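Storing and cleaning a handheld microphone at home

Most faults in a household microphone come from moisture in the grille and strain on the cable.

Grille. Unscrew it counterclockwise and lift out the foam liner. Wash both in lukewarm water with a drop of dish soap, rinse, and air dry overnight. Do not use a hair dryer on the foam. Never rinse the body.

Body. Wipe with a cloth dampened in 62% alcohol. Keep liquid away from the switch.

Batteries. Remove them if the unit will sit for over 5 weeks. Clean white deposits off the contacts with vinegar on a cotton swab, then dry.

Cable. Coil it in loose loops, alternating over and under. Tie with a hook-and-loop strip, not tape.

Clip. Tighten the hinge screw a quarter turn if the head droops. A heavy base resists tipping better than folding legs on a hard floor.
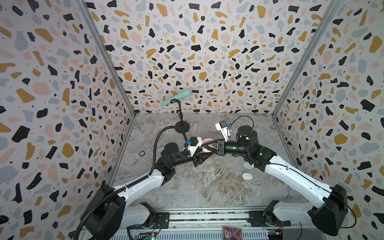 Mint-green handheld microphone in a clip, on a stand with a round weighted base.

Floor marks. Stick felt under the base and replace it every September.

Comments

Leopoldo Solís: Vinegar worked on my contacts. Foam took two nights to dry.

pavthorpe58: Grille thread was seized. Rubber jar opener got it off.

We use cookies to remember your settings. Accept | Manage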